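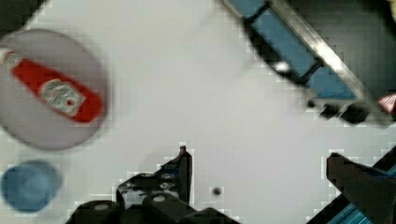
Visit report: Konstantinidis tomato works, Joddale, open day 02/04/2021

The tour began at the receiving bay, where trucks tip fruit into a water flume. Stones and soil drop out in the first channel. The works ran four lines when it opened and now runs two, both fed from the same flume.

From the bay we followed the hot-break section. Chopped tomato is heated quickly to stop the enzymes that thin the juice, then passed through two screens. The evaporator is a Puter unit with 4 stages, installed in August, and takes up most of the east hall. Nearly 2,058 liters an hour leave it as paste – the guide gave the figure for a full shift, without cleaning stops.

Filling was the last stop on the route. Drums are filled hot, capped and moved to a cooling tunnel 44 meters long. Labels go on after the tunnel. Visitors could stay in the gallery for 20 minutes, and the earplugs handed out at the gate were needed there.
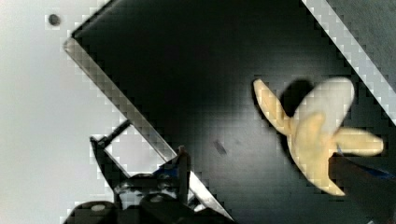 Aliki Zacharopoulos wrote afterward that the evaporator figure seemed high for two lines, and that the Fullelov plant, with a similar unit, reports its output net of cleaning. The two numbers should not be compared directly.

Parking is on the north side. The water treatment building was closed to visitors.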